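Open day at the Ronberg mill, Clivstead

The Ronberg textile mill in Clivstead opened its doors to the public in June for the first time in 15 years. I went with Ifor Griffiths, who used to buy sheeting from them for his guest house. Doors opened at 10 a.m. and the line already reached the bus shelter.
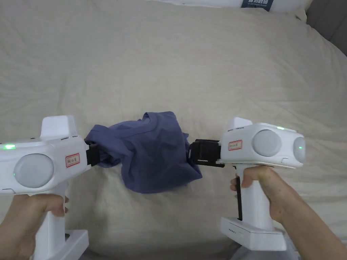
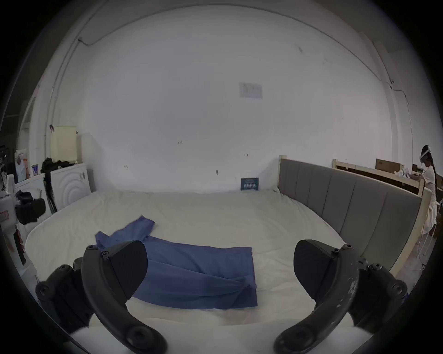 Blue garment on the bed.

Tours left every 30 minutes. Ours was led by Faizal Chong, a shift supervisor in the weaving shed. He started in the yarn store, where cones are stacked by lot number on steel racks. Cotton comes in already spun. The mill stopped spinning its own when the east building was sold, and the old carding room is now rented out as storage.

The weaving shed was the loudest part, even with only one row of looms running. We were given foam earplugs at the door. One warp beam on display held 3756 ends, and tying in a new one takes most of a shift. Faizal let people feel the cloth before and after finishing. The unfinished piece was stiff and a little greasy. Ifor asked about shrinkage and got a long answer about the washing range, most of which I missed over the noise.

Finishing was closed for maintenance, so we looked at it through a window. Cutting and hemming was open. Sheets there are still hemmed by hand-guided machines, and rejects go into a bin for the mill shop.

The shop was set up in the old canteen and took cash only. Seconds were priced by weight. I bought two pillowcases with crooked hems, and Ifor bought more than he could carry.

Parking was on the grass behind the Risent warehouse, a ten-minute walk away. The footpath floods after rain, so wear boots. Tea was served in the yard until 3 p.m. The tour has stairs in two places and no elevator.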